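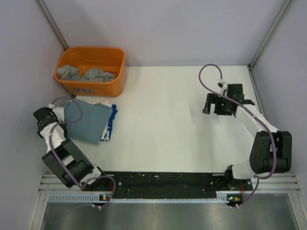
From: Thanakorn Phuthong
To: mudora-players
Subject: Re: [mudora-players] Is the shield Warden dead after 2.6?

Hi Jirayu, hi everybody,

Sorry for the long reply. I started typing this at lunch and it's now past 11 p.m., so you're getting all of it.

Jirayu Rojanasak wrote:

> So I've read the 2.6 notes three times now and I think my main is
> gone. Bulwark drops from 832 to what, two thirds of that? And they
> took the stagger off the second bash. I played six matches on
> Dratdale last night and lost five of them, and in the one we won I
> was pretty much a spectator. Has anyone found a way to make her work
> or should I just learn Lantern like everybody else? Also is it me or
> does the test server still have the old numbers? The tooltip there
> says 832 and I can't tell if I'm looking at the right build.
>
> Also also, is the Clivstead cup running on 2.6 or the old patch? I
> told my team I'd find out and then I forgot to.
>
> Jirayu

Okay, taking these sort of in order.

The tooltip thing first, because it got me too. The test server tooltip is wrong. They changed the value and left the text alone, so it says 832 when you hover over it, but if you go into the practice yard and let the training dummy hit you until the shield pops, it goes a lot sooner than that. I did it over and over with a calculator next to the keyboard and I'm happy it's the new number. If you want to check your own build, look at the bottom left of the login screen. Mine ends in 97. If yours ends in anything lower you're on the old one and need to restart the launcher (twice, in my case, the first time it just sat there).

Now, is she dead. I don't think so! I think she's dead the way we've all been playing her, which is a different problem. Since about forever the plan has been: walk in, hold Bulwark, bash, bash, stagger, let your duelist clean up. You could do that half asleep. With the stagger gone from the second bash you land it and the other guy simply walks away from you, and now you're standing in the middle of four people with a smaller shield and nothing on cooldown. I did exactly that for my first ten or so matches on the new patch and my record was not pretty. I won't be sharing it on a public list.

What helped was swapping the order. Bash once to get in, then hold Bulwark late, like uncomfortably late, when you've already eaten a hit or two. The regen on the shield is the same as before (I've seen people in the in-game chat say it was cut, it wasn't, it's not in the notes and I can't see any difference). So a short shield used often comes out better than one long hold. It feels terrible for a few evenings. Your thumb wants to press it the moment you see anybody. I put the shield on a different button for a while just to break the habit, and then put it back.

The other thing is the talent in the third row, Borrowed Time. Nobody on my team ever took it because Iron Footing was so good with the stagger. Well, Iron Footing now does close to nothing, it only extended the stagger on the second bash and that stagger doesn't exist anymore. They really should have changed it in the same patch. Borrowed Time gives you a bit of shield back when a teammate close to you gets a takedown, and with two duelists it's going off all the time. In our longest match this week I finished with 2496 extra shield from that one talent, which is the equivalent of three whole old Bulwarks. I had to go back and look at the scoreboard again because I figured I'd read the wrong line.

It does mean you have to stay near your team, and on Dratdale that's a pain. That map is all ledges and everybody wants to be up on one. I don't think five losses out of six there tells you much, to be fair to you. Try her on the canal map, or the one with the windmills, where people bunch up at the gate. If you have to play Dratdale, go with whoever takes the lower path and forget about the tower. I used to contest the tower every single round and I can't remember the last time it mattered.

As for Lantern: sure, learn her, she's fun and she's obviously strong at the moment. But she's at 66 percent pick rate on my match history page (that's just the games I've been in, both sides counted, so take it for what it is) and I'd be amazed if she gets through to December without being touched. I learned the Tinker right before they gutted him and I'm still a little sore about that one.

One thing I do disagree with, and this is more for the people who were grumbling in the other thread than for you. I don't think the nerf was unfair. I'm a Warden player, I've been one since the beta, and she was too good. My sister picked the game up over the summer and by her second weekend she was holding a point alone against three of us. She was very pleased with herself. I was on the other side of it for once and I remember thinking, huh, so this is what it's like. I'd have taken either the shield cut or the stagger, both together is harsh, but something had to go. If they give us back a tiny bit of slow on the second bash I'll be perfectly content.

What I'm less okay with is the timing. Dropping this in the middle of cup signups is rough on anybody who'd planned a whole lineup around her, and that's at least two teams on this list that I know of, ours included.

Which brings me to Clivstead. The cup is on 2.6. I asked in their channel and the answer was that they play on whatever is live when the bracket locks, and they don't roll back. They can't, as far as I understand it, custom lobbies always use the live build. Signups stay open until the evening before, so you can still swap a player if your Lantern person is better than your Warden person. The map pool is the same as last time, minus the harbor, which still has the bug where you fall through the stairs by the fish market. And please tell your team to check in early! We nearly got disqualified last time because two of us were sitting in the wrong lobby, cheerfully wondering where everybody had gone.

We're calling ourselves Khunthong again, same five people, no tryouts needed, but we'd love some practice matches before then. We're usually on from 8 p.m. and go until somebody has to get up early. If your team wants to do a best of three I'm very much up for it, and I'll play Warden the whole way so you can see the late shield thing from the other end. You can also tell me it's a bad idea. I've only been at it since the patch came out and it's possible I've just been lucky with duelists.

Oh, and somebody asked a while back (sorry, I lost the message) whether the new shield animation can be turned off. It can't be turned off but you can make it a lot dimmer. It's under Video, then Effects, then the slider called Ally Glow, and yes, it affects your own shield too even though the name says otherwise. I have mine nearly all the way down. The old animation was much easier on the eyes — you could see who you were fighting, for a start.

Last one. Does anybody know if the replay viewer is supposed to keep files from before the patch? Mine lists them but when I click one it goes to the loading bar and stays there. I have a couple from the spring that I'd like to hang on to, and if there's a way to convert them or record them out before they vanish, I'd be glad to hear it. I tried copying the folder to another drive and opening them from there — same loading bar.

Talk soon,
Thanakorn

P.S. Jirayu, if you do switch back to Iron Footing for any reason, don't forget that resetting talents costs marks again as of this patch. It was free during the test week and I'd gotten used to it. I burned through most of my marks before I noticed the counter going down.

--
mudora-players mailing list
To unsubscribe, send a message with "unsubscribe" in the subject line to the list address.
Please trim your quotes when replying.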